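Making the Bed: How Long Should It Take, and Does Anybody Care?
Project report for Everyday Design, Unit 2

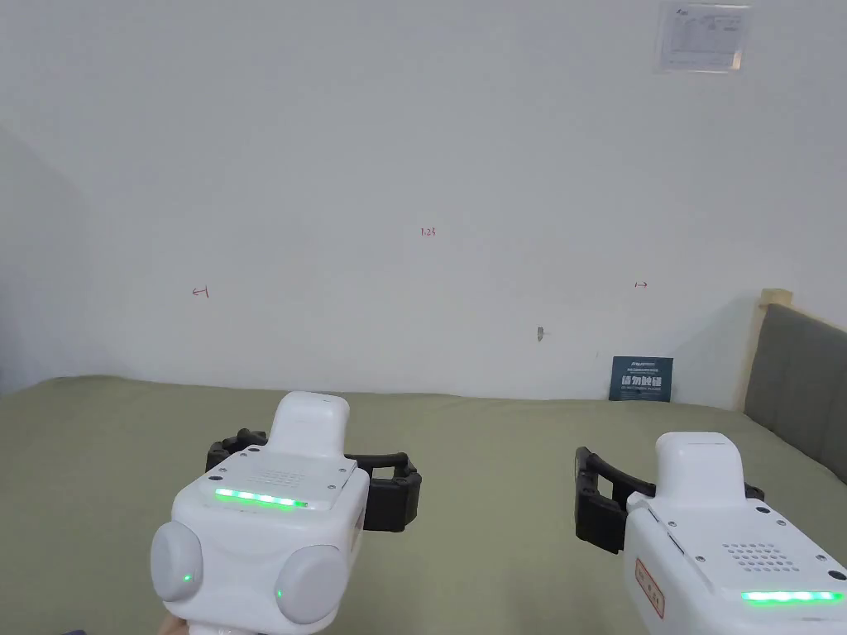

How tight does a bottom sheet need to be for a bed to look made?

Tight enough that the big folds are gone when you step back to the doorway. Small creases are fine, and most people I asked didn't notice them until I pointed them out.

Okay, so that's the short version and I could stop there, but the assignment says we have to show our work, so let me back up.

I picked bed making because I'm bad at it. My original topic was folding chairs, and I had a whole outline for it, but then I spent a weekend at my aunt's guest apartment and watched her make up a bed while talking on the phone the entire time, and it looked better than anything I've done with both hands and full attention. I went home and pulled my own sheet off and timed myself. It was bad! I had the long side on the short side twice. So I asked our instructor, Mr. Katsuhiko Yoshida, if I could switch, and he said yes as long as I had a real question by the next class.

The real question ended up being: if you only have a little time, which parts of making a bed change how the room looks, and which parts are just habit?

What I used

One bed with an upholstered headboard, gray, with the stitching running up and down in channels. It sits close to a plain white wall. One olive-green sheet. I also had a second sheet in a pale stripe from Nirero, which is a linen shop near the bus station, and a thin quilt from Voser that my aunt was getting rid of. I borrowed a mattress pad from the lab closet for one part of the test, but it kept sliding around and I gave up on it after the first afternoon. I'm mentioning it so the next group doesn't bother.

The white wall turned out to matter a lot more than I expected. When I tried the same sheet in my own bedroom, where there are posters and a shelf and a pile of stuff that I'm not going to describe in a graded report, you could hardly tell a good job from a lazy one. Against a bare wall your eye drops straight to the line where the bed meets the wall, and if that line is wavy the whole thing looks off. A solid color makes it worse (or better, if you did it right). The stripe from Nirero was the hardest of all, because if you're even a little crooked the stripes tell on you all the way down.

What I did

I made the bed 40 times. I know that sounds like a lot, and it was, and my back would like that recorded. The runs were split between two methods, half and half.

Method one is what I'm calling corner first. You hook the far corners, the ones by the wall, then come back around and pull toward you. You climb on the bed a bit, or at least put a knee on it, and I got a lot of knee dents that way. They do smooth out with the flat of your hand.

Method two is center first. You throw the sheet so the middle fold lands along the middle of the mattress, and you work out toward the edges, tucking as you go. My aunt does this one. She calls it "floating it," and she learned it at a small hotel called the Pasaribu, where she worked before I was born. They gave the new people 60 seconds for the bottom sheet, which she says was mean but also says she could beat easily, so I don't know how sorry to feel for her.

For each run I wrote down the time, whether the wall side was straight, and how many times I had to go back and fix something. After the last run each day I asked whoever was around to stand in the doorway and tell me if the bed looked made. I didn't tell them which method I'd used. One guy from the Vuvine group (they're doing the stackable crate project across the hall) kept answering "made by who?" so I stopped asking him.

What happened

Center first was faster once I got the throw right. Before I got the throw right it was a disaster, and I'd say the first afternoon of runs should be treated as practice. Mr. Yoshida told me to keep them in the data anyway and just mark them, so they're marked.

Corner first was slower but steadier. I never had a really terrible run with it. The wall side was nearly always straight, since that's where you start, and whatever mess you make ends up on the side you're standing on, where you can reach it. With center first, if the wall side came out wrong I had to crawl over everything I'd just smoothed, and then smooth it again, and that's where all my time went.

Headboards are their own problem. An upholstered one is nice to lean on but it doesn't leave you much of a gap, and my fingers kept getting jammed between the padding and the mattress. I tried tucking with a flat wooden spoon. It works! It felt ridiculous and I still do it. If you have a frame with a bit of space up there you can skip the spoon.

The doorway people mostly agreed with each other, which I liked. They cared about the edge nearest them, the line along the wall, and whether there was a big diagonal pull across the middle. They did not care about little creases at all. I spent so much time on little creases. I had a whole routine with a spray bottle during the second week, and when I compared sprayed beds to not-sprayed beds, the doorway people picked the not-sprayed ones just as often. I put the spray bottle back under the sink.

The Voser quilt covered up nearly everything, so I only used it for a few runs at the end. With a quilt on top you can do a pretty sloppy bottom sheet and get away with it, at least until you get in. Sleeping on it is another story, and I'd like to test that, but it's hard to collect good data while you're asleep.

Things I'd change

I'd get a second person to make beds, for sure. Everything in here is really about my arms and my height, and I'm short, so reaching across to the wall is a bigger deal for me than it would be for somebody tall. My aunt offered but she wanted to be paid in lunch and the project budget doesn't cover that.

I'd also pull the bed away from the wall for one set of runs. I thought about it, but then it's a different question, because you can walk all the way around and corner first stops having any advantage. For small rooms, where the bed pretty much has to be shoved up against something, I think my results are fair.

And I'd pick one time of day. In the late afternoon the light came in low and every ripple in the sheet had a shadow, and at noon the same ripple was invisible. I noticed this in April when I did the first practice runs and then completely forgot to control for it. So if my afternoon scores look harsher, they are.

What I'd tell somebody who just wants to make the bed

Do the wall side first if you can't walk around the bed. Pull once, hard, toward you, and tuck. Run your hand down the middle to get rid of the diagonal. Leave the tiny creases alone, they'll be gone or replaced by new ones tomorrow. If you're using stripes, line one up with the edge of the mattress before you tuck anything, or you'll be starting over like I did.

My own best time is still slower than the Pasaribu rule, by the way. My aunt asked to see the numbers and I've been telling her they're not final. The full run sheet is stapled to the back of the paper copy, and the marked practice runs have a P next to them in pencil.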